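Losura Community Workroom
Minutes of the mending and laundry group meeting, 2018-06-12

Apologies: none received.

Minutes of the last meeting: accepted, with the word "successful" struck from item 2.

1. Folding of whites
The group reviewed the new folding method for knits and soft cloths. Members were told it would halve the time at the table. Several asked where that figure came from and did not get an answer. It was noted that the soft pieces still slump into a heap as soon as a fold is lifted, and that the old method had the same trouble at no cost.
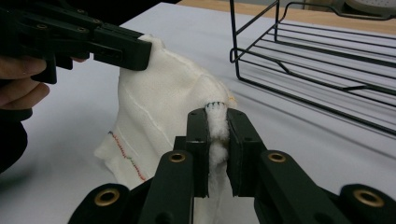

White cloth on the folding table, red, orange and green stitching at lower left.

2. Coloured stitching
A member queried whether coloured thread on white cloth will survive a hot wash. The supplier, Skevach, says the colours are fast. The group would like to see that for itself before ordering 1000 metres. Two test pieces to be washed 8 times and brought to the next meeting. Loose ends to be trimmed first, as they catch.

3. Storage tubs
Quote from Vestergaard for 20 lidded tubs tabled. Felt to be dear for what they are. It was asked whether anyone had measured the shelves. They had not. Held over.

4. Labels
Clekik has offered free iron-on labels for a trial. The last lot of free labels peeled. Agreed to try them on tea towels only, and on nothing anybody would miss.

5. Other business
The request for a second ironing board was raised again and declined again. The grey one needs a new cover.

Next meeting: late June, same room, time to be confirmed once the key is returned.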